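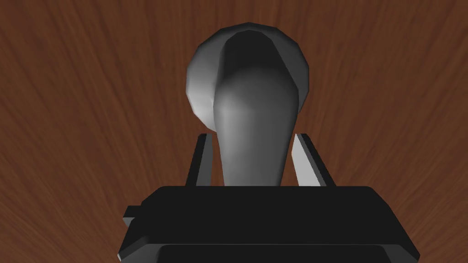

Ibsa Chala wrote in to say that my last post on the Jellisstead climate plan let the council off lightly, that a target with no baseline year is a slogan, and that I should have led with that instead of leaving it for the final paragraph. Fair. I have gone back to the document and will take the baseline question first this time.

The plan commits the town to cutting building emissions by 30 percent. The figure appears in the foreword, in the section on heating, and in the table at the back. The foreword gives no starting year. The heating section measures against "current levels." The table has a column headed "Base" with nothing in it. A 30 percent cut from a cold year and a 30 percent cut from a mild year are different amounts of gas, and a plan that doesn't say which one it means can't be checked later.

I asked the planning office about this in March. The answer was that the base year would be set once the building survey was finished. The survey covers 787 buildings, all of them either owned by the town or receiving town money for upgrades. Private houses with no grant are left out. They are also where most of the oil boilers are, going by the permit records, so the survey will produce a clean number for the easier part of the problem.

Clostham did this in the other order. They fixed the base year first, published the meter readings behind it, and then argued about the target for the better part of a winter. The target they ended up with is lower than ours. I would still take theirs, as anyone with a spreadsheet can open the readings and see whether the line is going down.

Second item: the heat network. The plan describes a shared loop running from the Derkach works to the school and the swimming pool, using waste heat from the works' cooling plant. On paper the supply temperature is fine for the pool and marginal for the school. The school's radiators were sized for hotter water. Either the radiators get replaced or a heat pump goes in at the school end to raise the temperature, and both cost money that I can't find in the budget annex. The annex has seven lines for the network. Two are for pipe and trenching, one is for design fees, and the rest are for work at the Derkach end. There is no line for the school.

It may be sitting in the school's own capital budget. Anjana Abeysekara suggested this when I posted the annex, and pointed out that boiler replacement at the school was deferred last year with no new date given. If the deferred money has been moved across, the plan should say so. I have sent a records request for the transfer sheet and will post whatever comes back, including a refusal.

Third, transport, briefly. The Wostevitz bus extension is counted as a saving. The calculation assumes each new rider was driving alone before. Some will have been, and some will have been walking, or getting a lift, or taking the old bus to the edge of town. The method note says a rider survey "may be used to refine this assumption." I would like "may" changed to "will" and have said so in my written comment.

Written comments are open until May 4, 2026. The form limits each answer to a short box, but attachments are accepted, and the office confirmed that attachments get read into the record along with the form. Mine is two pages. The first page is the baseline question and nothing else. If you write your own, please cite the table by its page number, as the section numbers changed between drafts and the office is still working from both versions.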